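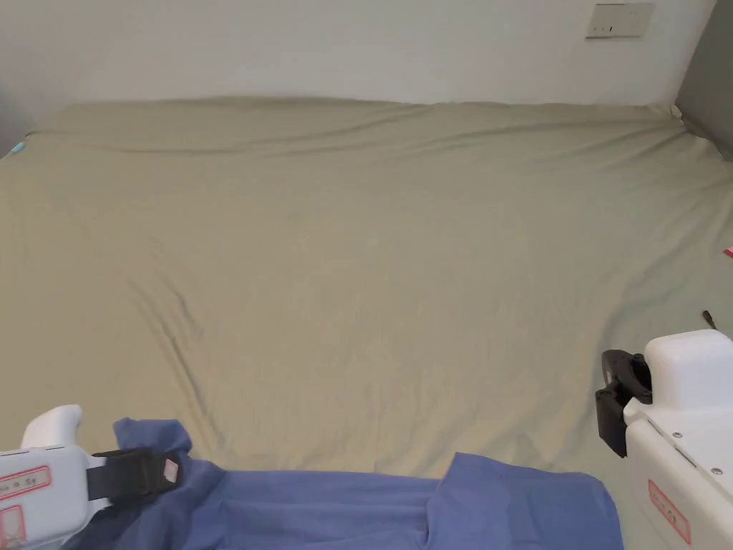 My sister says the move to Mirville should wait until spring, and she said it twice on the phone tonight. She thinks the roads over Drimden will be bad by the time the lease starts. I told her I would think about it. I have mostly made up my mind.

The rent is the main thing. The place in Sarneo has gone up again and the new one is 1,000 a month with heat included. The deposit is another 1,000. After both of those come out I will have 3,705 in savings, enough to get through the winter if the car holds up.

Drove out Wednesday to see the apartment a second time. The kitchen is small and the window over the sink sticks. There is a laundry room in the basement, two machines, coins only. The walk to the bus is 15 minutes, mostly flat. I stopped at the hardware store on the way back and priced shelf brackets, then didn't buy any.
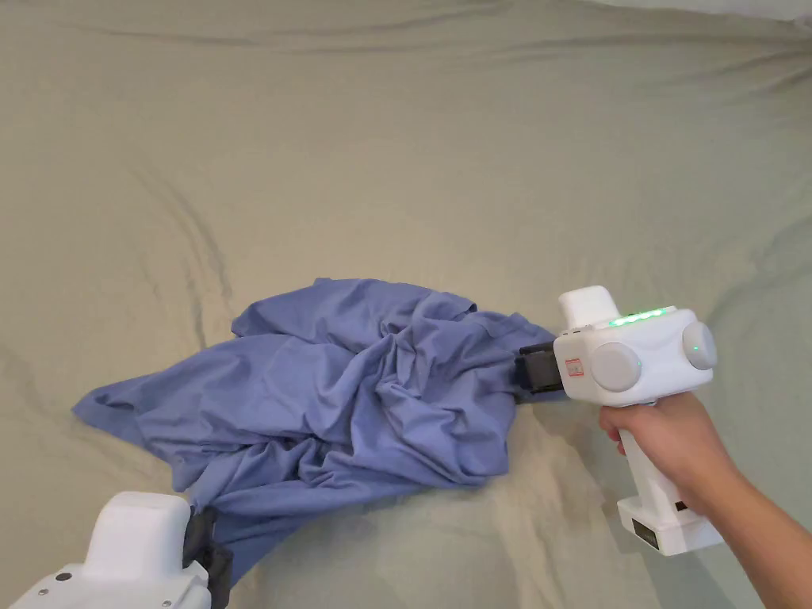 Take the apartment but ask for the window in writing, was what the woman at the bus stop told me when I mentioned it. She used to rent on the same street. I wrote to the landlord this evening and asked for that - also for a second key.

Still to do: cancel the internet, call the gas company, find out if the library card works in both towns. The bookcase will not go up the stairs in one piece. I may leave it.

Rain since four. Soup for dinner, bed early.

Share (3)
2 comments

mossyporch
The Drimden road was fine last November. Go before the holidays if you can.

kettle_on
Bring a roll of quarters for those machines. Mine never took anything else.

Home | Diary | Older entries | About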